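Borghild Hellström on fruit, patience and teaching a hand to pick things up

Borghild Hellström was already talking before I had my coat off. She wanted me to know that the morning had gone well, that the new operator was a natural, and that I should try a piece of fruit on my way out (from the kitchen, not from the shelf!). She runs data gathering for Fjeld, a project at Vivano that teaches a robot arm to handle household objects by showing it how people do it.

"Everybody asks me about the model," she said. "I love the model. But my whole day is the examples. If the examples are sloppy, the model learns sloppy, and it learns it very well."

An example, in her vocabulary, is one try at one small job, steered from start to finish by a person. The jobs are plain: pick up the red one, put it in the bowl, slide the bowl over. On a good day the team records 90 of them. The current set calls for 16 different tasks, and fruit turns up in more than eight.

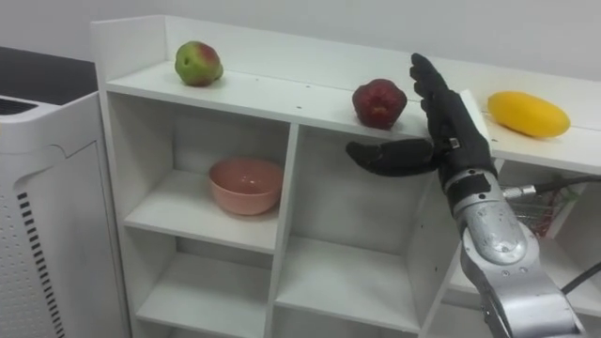

"People think we want it perfect," Hellström said. "I used to think so too! In my first month I threw out every try where the operator hesitated. Then Bendik looked at what I had left and said, Borghild, this robot will never know what to do when it's an inch off."

Bendik Aasen, who trains the operators, remembers it a little differently. "I think I said it less politely," he told me. He now asks people to leave their corrections in. If the hand comes in too high, bring it down and carry on. If the thumb needs another go, give it another go. What he doesn't want is fidgeting. "There's a difference between fixing something and being nervous, and you can hear it in how people breathe. I tell them to look at where the fruit meets the shelf and forget about the fingers for a second."

Why fruit at all? Hellström lit up at this one. A block, she said, is the same from every side, and after a week the operators stop looking at it. Fruit comes in awkward shapes, and no two pieces want quite the same grip. An apple can roll. A mango is long, so you have to decide where along it to take hold — and two operators will decide differently, which she considers a gift.

"I have one person who always goes for the middle and one who always goes for the fat end. I don't correct either of them. Please, both of you, keep going!" 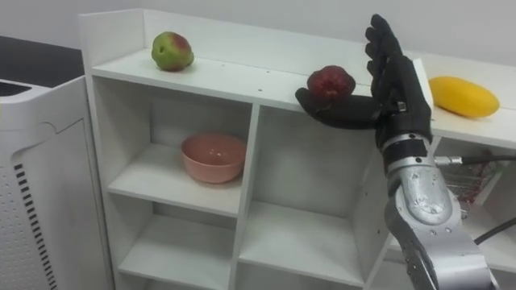
Labeling takes up the afternoons. Each try gets a sentence in ordinary words and a mark for whether the job got done. Failed tries are kept in a separate folder called Bredero, after a cat Aasen used to have, and Hellström is fond of it. At last count it held 173 recordings. She hopes to use them to teach the system to notice when a grip is going wrong early enough to do something about it.

"That's the part I think about on Sunday when I should be thinking about lunch," she said. "A person feels an apple start to slip and the hand has already changed. We're not there. We're nowhere near there. But some of the recordings have a tiny bit of that in them, because the operator saw it coming, and I get so happy when I find one."

Next on the list is a change of height, with the same jobs repeated on lower shelves. Aasen expects the first week to be rough, as the operators will have to learn new habits with their elbows. Hellström has already written the task sheet and taped it up by the door. She walked me past it twice.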